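Objetos pequeños que quedan sobre una alfombra redonda – criterio de recogida y limpieza

Comunidad Trirley > Hogar > Textiles y suelos
Publicado el 30 de septiembre de 2020

Clisico

Estimados miembros de la comunidad: me dirijo a ustedes para solicitar orientación sobre el mantenimiento de una alfombra de contorno redondeado, con rombos en azul y blanco, situada en una sala de uso común. Al final de cada jornada quedan sobre ella diversos objetos de tamaño reducido: una bola lila, piezas de colores vivos, otras negras y grises y algún artículo plateado. Adjunto una imagen.
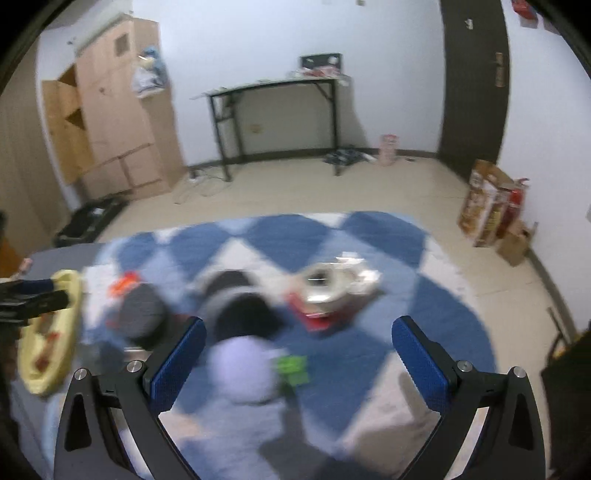 Rivov

Antes de tratar la limpieza conviene fijar el orden de las operaciones. La alfombra no debe aspirarse con objetos encima, ni siquiera apartándolos hacia el borde. Le ruego que complete su consulta indicando si el tejido es de pelo corto o largo y si dispone de base antideslizante, pues de ello depende el procedimiento.

Clisico

Agradezco la observación y completo los datos. La alfombra es de pelo corto, no lleva base antideslizante y se adquirió en enero. La etiqueta del reverso está parcialmente borrada y solo permite leer la referencia 611. Mis dudas son las siguientes: si procede recoger todos los objetos en un único recipiente o separarlos, con qué frecuencia debe aspirarse el tejido y cómo deben tratarse las zonas blancas, que se ensucian antes que las azules.

Rivov

En relación con la recogida, se recomienda el uso de dos recipientes. En el primero se depositarán los objetos blandos o de superficie textil, que retienen pelusa y deben sacudirse fuera de la sala antes de guardarse. En el segundo, los rígidos, que admiten un paño ligeramente humedecido. Los artículos de acabado brillante se marcan con facilidad, por lo que es preferible envolverlos en un paño seco o colocarlos en último lugar – nunca debajo de piezas con aristas.

La recogida se efectuará desde el borde hacia el centro, de modo que no sea necesario pisar el tejido mientras queden piezas pequeñas sobre él. Terminada esta, levante un extremo de la alfombra y compruebe que no haya nada debajo.

En cuanto al aspirado, dos veces por semana resulta suficiente en una sala de uso diario. Emplee potencia baja y la boquilla lisa, sin cepillo giratorio. En una pieza redonda las pasadas deben ser rectas y paralelas; seguir el contorno en círculo termina por levantar el ribete. Cada 7 semanas conviene girar la alfombra media vuelta para repartir el desgaste.

Las zonas blancas se tratarán por separado, con agua fría y jabón neutro muy diluido, aplicados con un paño blanco y sin frotar. Realice previamente una prueba en una esquina del dibujo azul para verificar que el color no se transfiere. El secado se hará en plano y lejos de radiadores.

Chávez

Yo lo guardo todo en una caja y sacudo la alfombra por la ventana. Nunca he tenido problemas. Lo de los dos recipientes me parece excesivo, salvo que haya muchas piezas.

Rivov

Sacudir por la ventana puede estar restringido por la normativa municipal o por los estatutos de la finca. Se aconseja consultarlo previamente.

Clisico

Doy las gracias a ambos participantes. Adoptaremos el sistema de dos recipientes y el calendario de aspirado propuesto. Queda pendiente la cuestión de la base antideslizante: la que se nos ofrece mide 182 centímetros de diámetro y desconozco si debe coincidir exactamente con la alfombra o ser algo menor.

Rivov

Debe ser algo menor, para que el borde asiente directamente sobre el suelo. Puede recortarse con tijera por la cara inferior.

Esta respuesta ha resultado útil a 74 usuarios.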